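Geron to extend hardware support for older office servers

2021-02-05

Geron, the refurbished IT supplier based in Ilier, has extended its parts and repair cover for older tower and rack servers. The change applies to 14 model lines which had been due to drop out of support in August.

Under the previous terms, customers could order replacement drives, fans and power supplies for a fixed period after the maker had stopped selling a model. That limit has been removed for the lines concerned. Parts will now be supplied for as long as tested stock remains, and the stock level for each part will be shown on the order page.

Geron said it holds 723 complete machines for spares at its Ilier warehouse. A further 557 were bought in January from Berkora, a hosting firm which is closing its own machine room and moving to rented space. Drives from that purchase have been wiped and will be sold separately, with a record of running hours for each unit.

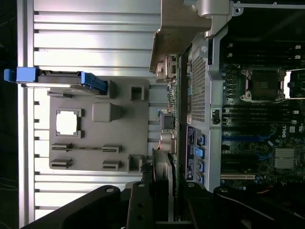
Prices for existing contracts do not change before August. After that date, customers on the basic plan will pay for carriage on parts above 5 kg - mainly power supplies and complete chassis. Next-day delivery remains part of the full plan only.

Firmware is not covered. Owners will still need to obtain updates from the original maker, and Geron advises checking the version in use before ordering a replacement controller, as some older boards do not accept larger drives.

Repairs will continue to be carried out by Fröhlich, which has handled bench work for Geron under a separate agreement. Its workshop occupies part of a former mill built in 1887 and is closed to callers. Faulty units should be sent to the Ilier address with the contract number on the outside of the box.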